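4.2 Small tables and shared surfaces

The second group of rooms in the study is made up of cafés and staff lounges furnished with small tables. We treated these apart from the long benches in section 4.1 because people use them differently. A long bench lets each person keep a strip of surface to themselves. At a small table the same surface has to serve everyone who sits down, and things left by one person end up in front of the next.

The Vamonen survey covered 319 tables in 3 buildings: Flenska, Zullholm and the Öztürkmen annex. Each table was visited in the morning and again in the late afternoon, and every object left on it was logged by type and by place. This gave 1,721 entries. Cups and plates were left out, as the kitchen staff cleared them on their own schedule.

Paper was the most common type, with 390 entries. Most of it was small: cards, notes, receipts and torn scraps. It tended to stay toward the back of a table, away from the seat in use, and it was often still there at the second visit. Electrical items and their cables came next. These were rarely moved at all, and people worked around them.

Mats had a clear effect on where things went. Where a mat covered part of the top, loose items were mostly found beside it or behind it. Figure 3 shows a round table of this kind, with a dark gray mat over much of the front half, small white pieces of paper scattered at the rear, and a flat black device with its cable.

Figure 3. Round wooden table with four gray shell-backed chairs.

The entries for mats were coded twice, once as objects and once as part of the surface. The results in section 5 use the second coding.

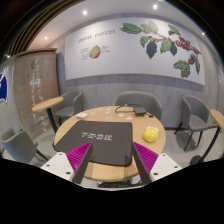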